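Juston is automating shelving, what happens to the rest of us?
Posted by Žofie Holub

I stock and tidy shelves at Juston, and we've been told robots will be doing part of it by summer. For now we do the picking and placing ourselves with hand grippers, so the software can learn from us. Books mostly, plus odds and ends.
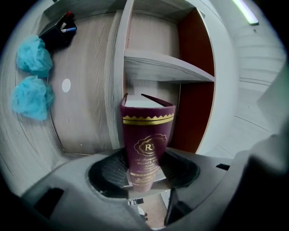
My shift is 21 people and I'd love to know what our days look like afterward. Has anyone been through this? Did you keep your hours?

Romana Kuruc
We went through it at Gajdoš (different work, same worry!). I kept my hours, but the job changed a lot. Less lifting, way more waiting for a machine to ask for help. Get your new duties in writing before the training period ends, and ask who gets paid extra for fixing jams. Took us until March to sort that out.

Čestmír Sokol
depends on your boss

Emese Lakatos
Ask where it'll run first. 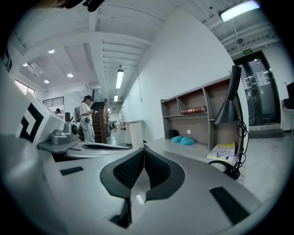

Mixed shelves were the last thing ours could handle, so that's where the people stayed. A row of red books lying on one shelf, fine, it got those pretty fast. Two soft blue things side by side on the shelf underneath was another story, and I spent whole afternoons redoing those (still do, some weeks). I'd volunteer for the awkward stuff now, while they're still deciding who goes where.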